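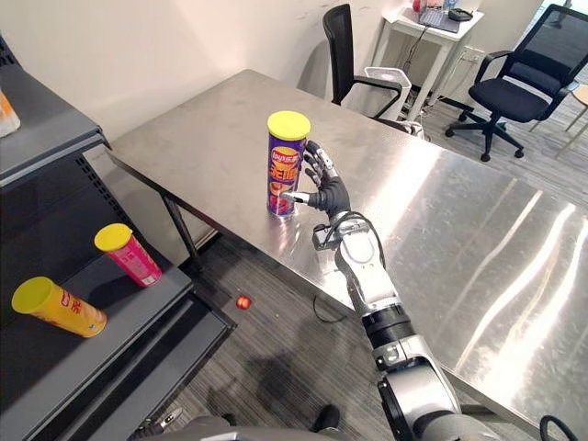

Robot hand and a canister of Lay's chips

Climden College Alumni Association
Frequently Asked Questions

Membership

Who can join?
Anyone who completed at least two semesters at Climden College. You do not need to have graduated. People who finished a certificate program, transferred out, or left before their degree are members on the same terms as everyone else. Former faculty and staff can join as associate members, who get the newsletter and event invitations but do not vote.

How much does it cost?
Basic membership is free. Supporting membership is $2 a month, billed once a year in September. Supporting members get the printed newsletter and the reduced rate at reunion weekend. There is no lifetime membership at this time. If you bought one under the old system, it is still good and you will not be billed.

I never signed up. Why am I getting mail from you?
The registrar sends us a contact list after each commencement. If you would like to be taken off, use the link at the bottom of any email or write to the office. Please give us your full name as it was when you were enrolled, plus your class year if you have one.

How many members are there?
We have 2,604 people in the directory. Of those, 746 are supporting members.

The directory

How do I get into the directory?
Go to the member login page and enter the email address we have on file. You will be sent a link to set a password. The link works for two hours. If it has expired, ask for another one from the same page.

The login page says it doesn't recognize my email.
We probably have an old one, often a campus address that was shut off after you left. Write to the office from the address you want to use and include your former student number if you can find it. Updates are done by hand and can take up to a week.

What can other members see?
Your name, class year, and city. Phone, employer, and street address are hidden unless you turn them on. You can also hide your listing entirely and still get the newsletter.

Can I use the directory to promote my business?
No. You may list your business in your own profile, and we run a page of member businesses in the spring newsletter. Sending bulk messages to addresses taken from the directory will end your access.

How do I change my name?
Log in, choose Profile, then Names. You can keep your former name as a searchable field so old classmates can find you. It shows in parentheses after your current name. If you don't want it to show, leave the box unchecked.

Reunion weekend

When is it?
Reunion weekend is in September, after classes start. Registration opens in the spring. Dates go out by email first and are then posted on the events page.

Is it only for certain class years?
Everyone is welcome. Classes marking a five-year anniversary get a reserved table at the dinner and a class photo on the library steps.

How many people can attend the dinner?
Wieczorek Hall seats 362. Dinner has sold out before, so please register early. The picnic and the campus walk have no limit and don't require a ticket.

Can I bring my family?
Yes. Guests pay the same dinner price as you do. Children under 12 eat free but still need a seat reserved — please list them on the form.

Where do people stay?
We do not hold rooms in the residence halls anymore. The events page has a list of hotels in town, with the rate code for the ones that offer us a discount.

What is the refund policy?
Full refund until registration closes. After that the meal count has gone to the caterer and we can't return dinner fees, but you can transfer your seat to another member. Email the office with both names.

Mentoring

What does a mentor do?
Talks with a current student, by phone or video, once a month during the school year. Most pairs cover job searches, graduate school, or what a particular line of work is like. You are not expected to find your student a job.

How are pairs made?
Agnes Tosh reads the forms and matches people by field first, then by what the student asked for. Matches go out in October. If yours isn't a good fit, tell her and she will make a change.

I'm retired. Can I still be a mentor?
Yes.

Records and campus services

Can you send me my transcript?
No, the association does not have access to academic records. Contact the registrar. The same goes for replacement diplomas and enrollment letters.

Do I still have library privileges?
Members can borrow books with an alumni card. Pick one up at the front desk of the library and bring a photo ID. Off-campus access to the databases is not included — the licenses cover current students and employees only.

Contact

Who do I write to?
Jeanie MacAulay handles membership, billing, and the directory. Agnes Tosh handles mentoring. Reunion questions can go to either one. The office is on the ground floor of the Wieczorek building and is open until 4:30 p.m. during the school year. Summer hours are posted on the door and on the home page.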